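**Changes to the Water Testing Service for Private Wells**

The Drilia Water District will change the way it accepts and reports well water samples from members outside the piped service area. The new arrangements were approved at the last regular meeting and apply to all samples received after the date of this newsletter, 3/18/20.

Members have been entitled to one free basic test each year since the service began. Demand has grown well past what the office on Gounder Road was set up to handle, and last year the district received roughly 600 samples, most of them in the weeks after the spring thaw. Results that should have gone out within days were sometimes delayed much longer, and a number of households had to submit a second sample when the first had passed its holding time.

Under the new schedule, samples will be accepted at the Gounder Road office on Mondays and Tuesdays only, between opening and 2 p.m. Samples left outside the door or handed to field staff will not be tested. Bottles must be the sterile ones issued by the district. Jars, drink bottles, and other household containers cannot be accepted, however well they have been washed.
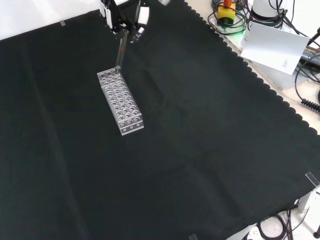
The basic test will continue to cover coliform bacteria, nitrate, pH, and hardness. Lead and arsenic may be added for a fee, which is listed on the request form. Members with infants at home or a household member who is pregnant may have the nitrate portion repeated in November at no charge. Please mark the box on the second page of the form.

Krishnamoorthy Joseph, who oversees water quality for the district, asks members to pay close attention to the collection steps printed on the bottle label. Samples should be taken from a cold tap with the aerator removed, after the water has run for several minutes. The inside of the cap should not be touched. The bottle should be filled to the line, closed at once, and kept cool until delivery. The time of collection must be written on the form. A form without a collection time will be returned.

Results will be sent by mail. Members who prefer to receive them by telephone may say so on the form, but a written copy will follow in every case. If bacteria are found, the office will call the same day with instructions on boiling and disinfection, and a follow-up bottle will be provided free of charge.

The Cister Valley wells require a separate note. Several households there share a single well, and in the past each has sent in its own sample. The district will now test one sample per well and send the results to every address on record for it. Snežana Petkov in member services is updating the list of shared wells and will write to the households concerned. Members in the valley who do not receive a letter should contact her through the main office.

Testing of shared wells also supports the district's long-range supply plan, which looks ahead to 2050 and includes a possible extension of the main from Hivero to the upper valley. No decision on the extension has been made. A summary of the plan may be read at the front desk, and written comments are welcome.

Bottles and request forms are available at the Gounder Road office during regular hours. Forms from earlier years should be discarded.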